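Publish the Roll-Down Rule Before the Draw, Not After

By Tyra Wallin

A lottery prize table is a contract. It states what a player pays, which combinations win, and how the money is divided among the winners. Most of the public argument about lotteries deals with the first two parts. The third gets little attention, and in small pooled games it is the part most likely to be badly written.

The Falard Saturday draw is a useful case. It is a regional pick-six game with a capped top prize. When the cap is reached and no ticket matches all six numbers, the money that would have gone into the jackpot moves down to the lower tiers. Players call this a roll-down. The game rules call it "redistribution of surplus" and give it two sentences. The first says that surplus will be redistributed. The second says that the method will be set by the operator and notified with the results.

My objection is to the second sentence.

A method announced with the results is a method chosen when the winners in each tier are already known, or could be. I do not claim that the operator has ever used that knowledge. The draw procedure is sound, the machine is inspected, and the independent observer signs the sheet. None of that covers the division of the surplus, which takes place in a spreadsheet after the observer has gone home.

The size of the effect is easy to show. In the April roll-down, 57 tickets matched five numbers and 3,844 matched four. If the whole surplus goes to the five-number tier, each of those 57 tickets receives a meaningful addition, and the four-number tickets receive nothing. If the surplus is divided in proportion to the normal tier percentages, the five-number winners get less than half of that addition, and the four-number winners get enough to pay for a few more tickets. If it is divided equally per winning ticket, nearly all of it goes to the four-number tier. Each of these methods is a fair reading of the word "redistributed." They produce very different checks.

The operator used the first method in April. At the roll-down before that, it used the second. The results notice gave the method both times, as the rules require, and gave no reason either time.

Manikandan Rajan, an actuary who has advised several small games, has defended the current wording. His argument is that a fixed rule can produce odd results when a tier has very few winners. Suppose the five-number tier has a single winner. A rule that sends all surplus to that tier would hand one ticket a prize close to the capped jackpot, or above it. A game in which five numbers can pay more than six has a defect, and the operator needs room to correct it.

The defect is real, but it can be handled in the text. A rule can say that no lower-tier prize may exceed a stated fraction of the cap, and that any excess passes to the next tier down. Such a clause takes one line. It applies the same way whether the tier has one winner or several hundred, and a player can read it before buying a ticket. Discretion handles the same problem less well, for the plain reason that the player cannot price it.

Pricing matters more in a roll-down week than in any other. Sales rise when the cap has been reached. Some of the additional buyers are casual players drawn by the posters. Others are syndicates that buy in bulk exactly when the lower tiers are expected to be enriched. Colm Kinsella runs a syndicate of this type out of Bruvitmont, and he was open with me about how it works. His group bought 728 lines for the April draw. They assumed a proportional division, on the grounds that it had been used the previous time. They were wrong, and they took a loss that the proportional method would have roughly halved.

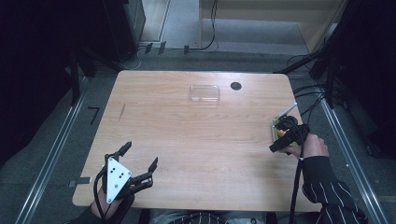

I have limited sympathy for the loss. A syndicate is placing a bet and should expect to lose some of them. The relevant point is the type of risk it was carrying. The chance of matching numbers is published to several decimal places. The chance that the operator would choose one formula over another is not published anywhere, and it moved the expected return on a ticket by more than any change in sales volume could have done.

The casual player carries the same risk and is less likely to know it. The posters for the April draw said that "all prizes get bigger." For the four-number tier that was false. It had been true of the earlier roll-down, and I assume the posters were reused.

Other games have dealt with this. The Deven draw, which has a comparable structure and a smaller player base, rewrote its rules to include a worked table. The table lists 8 cases, among them a tier with no winners, a tier with a single winner, and a surplus too small to divide into whole cents. Fanni Dobos drafted it, and her account of the work is instructive. Most of the time went into the rounding clause. The main formula was agreed in one afternoon, once the people in the room were made to write down what they thought the existing rule already said and found that they disagreed.

Ajith Pinto has raised a separate objection, which is cost. Falard's terminals print the tier structure on the back of each ticket, and the settlement software, supplied by Gounder, would need retesting. The ticket argument is weak. The ticket refers players to the full rules and does not need to carry the formula. The software argument is stronger, but it points the other way. At present the surplus is calculated outside the settlement system and entered by hand as an adjustment. A fixed rule would let the calculation move inside the system, where it would be logged and tested with everything else.

The change I am asking for is short. Delete the sentence that leaves the method to the operator. Replace it with a formula, a ceiling on lower-tier prizes, and a rounding clause. Have the observer stay until the division has been run, and add a line for it on the sheet the observer signs. I would accept any of the three methods described above, including the one used in April, provided it is in the rules when the terminals open for sales.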